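Dormir mejor con menos

En febrero cambié la funda nórdica de invierno por una más fina y empecé a acostarme a la misma hora todos los días. Lo segundo ha ayudado más que lo primero – llevaba años culpando a la ropa de cama. 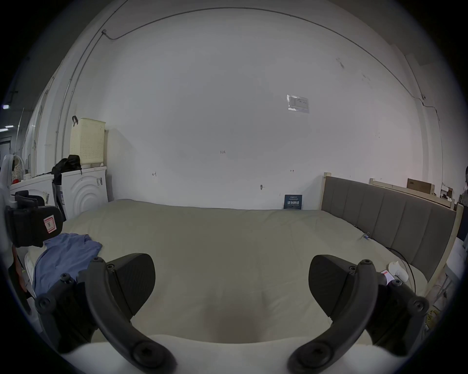
El relleno que tenía antes era un Mendard de 248 euros. Pesaba demasiado y a las cuatro de la mañana ya estaba destapado. Ahora duermo a 16 grados, con la ventana un poco abierta y el móvil en la cocina.

También dejé el café después de comer. La primera semana me costó, sobre todo en el trabajo, y la segunda ya no lo echaba de menos. 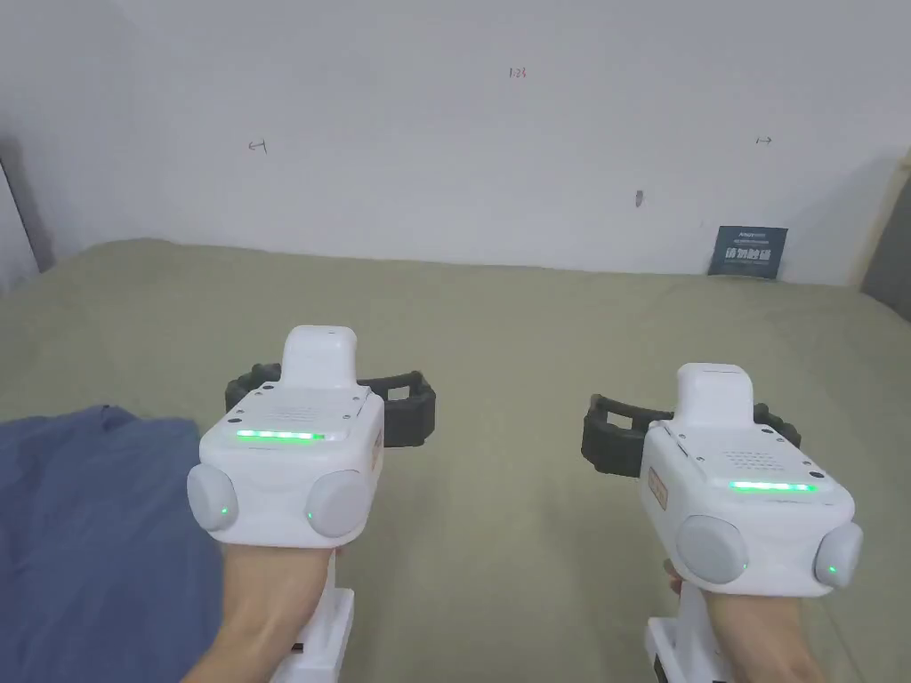 La cama, con la sábana verde oliva claro.

Me queda pendiente la almohada. He mirado una de Zomier, pero no la venden en ninguna tienda de aquí y no quiero comprarla sin probarla. De momento sigo con la vieja, doblada por la mitad.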